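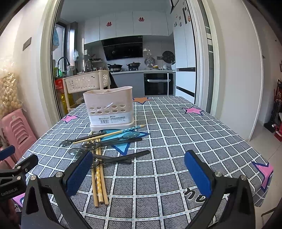
Le tri des couverts par type suppose un tiroir. Sur une table, un égouttoir à compartiments impose une autre règle : la longueur d'abord. Les baguettes longues vont au fond, les cuillères devant, manche en bas, cuilleron dégagé.
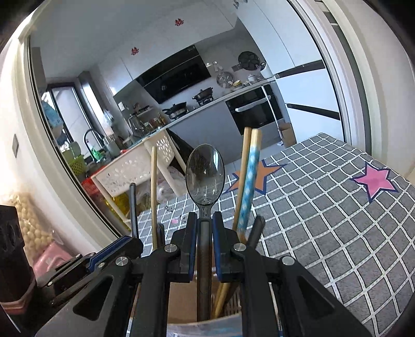 Cette orientation se discute pour l'hygiène, puisque la main saisit la partie qui va en bouche. Je la maintiens pour le séchage : l'eau quitte le cuilleron et s'écoule par les trous. Au-delà de 12 pièces, l'air ne circule plus.

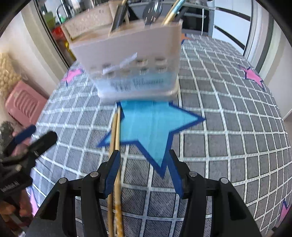
Cabrera objecte que les baguettes en bois noircissent par la pointe et devraient sécher à plat, 2 heures au moins, avant tout rangement vertical.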